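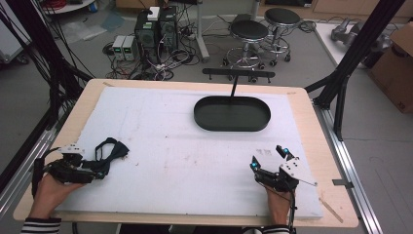

Ensinar um robô pela mão continua a ser trabalho de gente. Em Nultside, Rhodri Cadwaladr passou junho a gravar demonstrações, 22 por manhã, e defende que o comando remoto chegava. Discordo. Com uma garra preta em cada mão, os pulsos ficam livres e o gesto sai como sairia em casa.
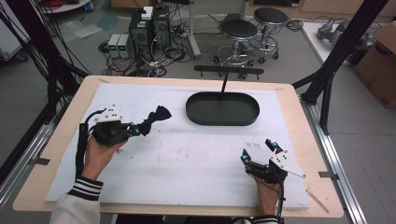 O pano escuro preso na garra esquerda, com a direita aberta.

O comando remoto tem o seu lugar - carga pesada, salas perigosas. Para tecido, perde-se o tato, e o robô aprende as hesitações do operador. 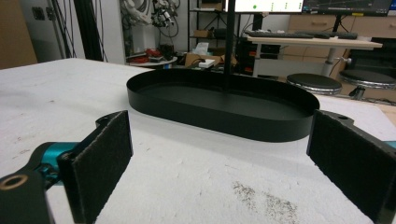 O tabuleiro oval entre os dois dedos da garra.

Prefiro 400 gestos bons a 3.516 apressados.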